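From: Faisal Malik
To: costume-share list
Date: 9 Oct 2021
Subject: Re: [costume-share] Black dye going green on blends

On Thursday Kļaviņa wrote:

> We have 30 pairs of trousers to take from mid grey to black before the
> March season. The tags are long gone. I did two test pairs in the big
> pot with an all-purpose dye and one came out a decent charcoal. The
> other went a murky green, and the thread stayed pale on both. Is there
> any way of telling beforehand which ones will take? I would also like
> to know if people are still dyeing in house or sending it out. Our
> budget for the whole wardrobe is $2,000 and I don't want to spend half
> of it on this.

Kļaviņa,

The pale thread is polyester and you won't shift it with an all-purpose dye. Most trousers made in the last few decades are sewn with it whatever the cloth is. You can either live with it, go over the topstitching with a fabric marker, or use a disperse dye at a proper boil. From the fourth row back it doesn't read under stage light, so we live with it.

As for the cloth, do a burn test. Snip a few threads from inside the hem allowance, hold them in tweezers over a saucer of water and light them. Cotton burns like paper and leaves soft grey ash. Wool smells of hair and goes out by itself. Polyester shrinks away from the flame and leaves a hard bead. A blend will do a bit of each, and those are the ones that give you grief. Do it near an open window.

Green usually means one of two things. Either the blue part of the black took and the red didn't, which happens a lot on blends and on anything with a stain-resistant finish, or there was something left in the cloth. Scour everything first. I do a hot wash with soda ash and a small squirt of dish soap, then rinse until the water is clear. If a pair is green already, a second bath with some brown or a little scarlet mixed into the black will usually pull it back to neutral. Try it on a scrap or the inside of a pocket first.

On quantities, weigh the lot when it's dry. Black needs two to three times the dye that any other colour does and people always short it. I would not put more than four pairs in your big pot at once. They need to move freely or you get streaks at the folds. Stir for the first 10 minutes without stopping, then every couple of minutes after that.

We do cotton and wool ourselves and send polyester out. We used Praslow until last year and were happy with the colour, but they have brought in a minimum order of 112 pieces and we can't get near that. Niltus will still take small batches. Turnaround was three weeks the last time I asked, so you would want to book well ahead of March. If there is another company on the list in the same position, I'd be willing to go in on a shared order with Praslow and do the driving.

One more thing, and this applies to anything bought in already black. Sort out the pieces with a print before they go near a pot or a hot wash. Plastisol prints go tacky and crack at those temperatures, and they will mark whatever is pressed against them. It's easy to miss one when the garment is bundled up with the print mostly folded under. I go through each bin on the sorting table with a white sheet down, which also makes it easier to see whether a black leans brown or blue.
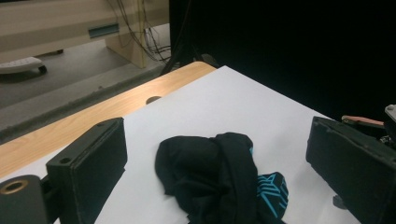

Black with a turquoise-blue design, partly under the fold. Open everything out before sorting.

If you have prints you need to lose, turn the garment inside out, or patch over it from the same cloth. I have tried paint and it stiffens and flakes by the second week. Cludex sells a stripping solvent that shifts some prints, but you need a respirator and outdoor space and I stopped bothering with it.

Send me the weights when you have them and I'll work out the dye for you. I have most of a tub of black fibre reactive left over that you can have for the cost of postage.

Faisal

_______________________________________________
costume-share mailing list
To leave the list, send a blank message with "unsubscribe" in the subject line.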